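Speaker notes: Getting Good Examples (and Throwing Out the Bad Ones)
Version 3, trimmed for the short slot

SLIDE 1. Title
Say hi, thank Nathalie De Bruijn for the invite. Check that the clicker works before saying anything clever. Mention that questions are fine any time, I'd much prefer that to a long silence at the end.

SLIDE 2. What we wanted
So the Rornum project started with a simple wish: show a two-armed robot how to work a board full of buttons, switches and sliders, enough times that it could do it alone. A person drives both arms, we record everything, the model learns from the recordings. Easy, right? (Pause for the people in the room who have tried this.)

Our first batch was 225 recordings. I was so proud of that number! Then Noémie Lebrun sat down and watched them all, start to finish, with a notebook and a lot of tea, and came back with 174 she was willing to keep. The rest had long pauses, or a wrong button first, or somebody scratching their nose with an arm parked in midair. I argued for keeping more of them. I lost, and she was right.

SLIDE 3. The board

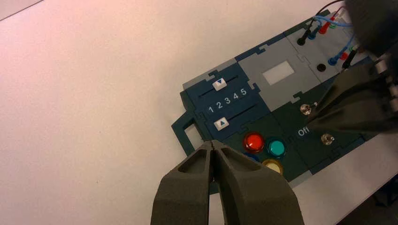 Photo: Rornum project, left wrist camera

Give people a few seconds with this one, they always lean in. You're looking from the left wrist, so the two big gray fingers coming up from the bottom are the left gripper's own. The other arm is reaching in on the right, toward one of the toggle switches.

Point out the sliders on the navy panel. Two little white knobs, one with a triangle pointing down and one pointing up, and the numbers 1 to 5 printed between them. I love these for teaching because "slide the top knob to 4" is something you can check afterward. You can't argue with a 4. Compare that to "tidy up the cables," where three of us gave three different answers about what tidy meant.

Also worth saying: look how much the grippers hide. The blue button is mostly covered from where this camera sits. That's why we never train on one wrist view alone.

SLIDE 4. Mixing up the starts
This is the part I'd do differently from day one. Our early recordings all began with the board in the same spot and the knobs in the same place, and the model learned that spot beautifully. Move the board over a hand's width and it poked the table. Now we have 19 starting layouts on a printed sheet and whoever is driving has to take the next one down. No picking favorites (I had a favorite).

SLIDE 5. Driver habits
Tell the Arruda story if there's time, skip it if we're past the 11 minute mark. Short version: two drivers, same task, one always flipped the switch with the right arm and the other used whichever was closer. The model split the difference and sent both.

SLIDE 6. Thanks and contact
Thank the Stakon folks for the desk space. Leave the board slide up during questions, people will want to see it again.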